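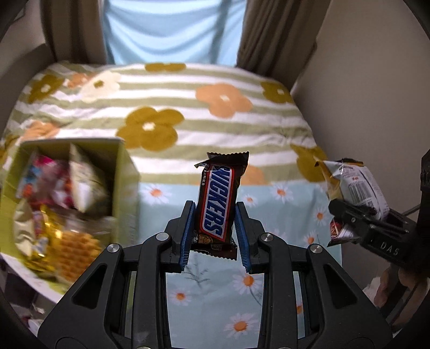
Ticket 129 – Nuvik hand gripper pair, soft packets slipping
Product: Nuvik two-finger hand gripper, blue ribbed pads
Bought through: Cuklow online store
Status: open, waiting on customer
Opened: 25/11/2018

Hi Irnosari support,

I've had the pair of Nuvik grippers on trial and I mostly love them, but I'm stuck on one thing and your setup guide skips right over it. Candy bars are great. I can pick up a small Snickers, turn it, put it down, no drama at all. The trouble starts with soft plastic pouches. I get a decent hold, I start to lift, and then the pouch creeps down between the pads and drops back in the box. Three tries in a row last night!

My practice setup is a box of mixed snacks next to the bed, with a flowered tablecloth to set things out on. Same recordings I was doing in July with the older pads, and I don't remember it being this bad then (could be me, I wasn't keeping notes).

What I've tried so far:

Wiped both pads with a barely damp cloth and let them dry. Maybe a little better, hard to say.
Swapped the left and right pads. No change.
Squeezed harder. Worse – the pouch puffs up and shoots out.
Checked the screws by hand. None of them felt loose.

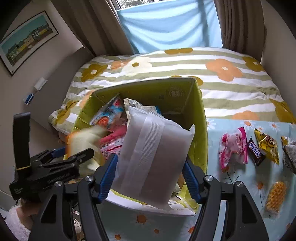
White pouch coming out of the box, left pad on its side, right pad down near the lower edge.

Looking at that one again, I wonder if I'm just grabbing it crooked. The two pads aren't meeting the pouch at the same height. Is that a bad habit of mine or is one finger sitting wrong?

Reply from Irnosari support:

Thanks for the detail, it helps a lot. Uneven pad height can come from your wrist angle or from a finger that was seated a notch off. Close the gripper on nothing and check that the pad tips line up. If they do, try coming in straighter and pinching a crimped edge. If they don't, send us a photo from the side and we'll mail a Kuo alignment shim.

Customer update:

OK, closed it on nothing and the tips line up fine, so I guess it's my wrist, ha. Went for the crimped edge and got 6 pouches out with 2 drops, way better than before. I'd still like the shim if you have a spare. Can you also tell me if the softer pads fit this model? The Cuklow page lists them but doesn't say.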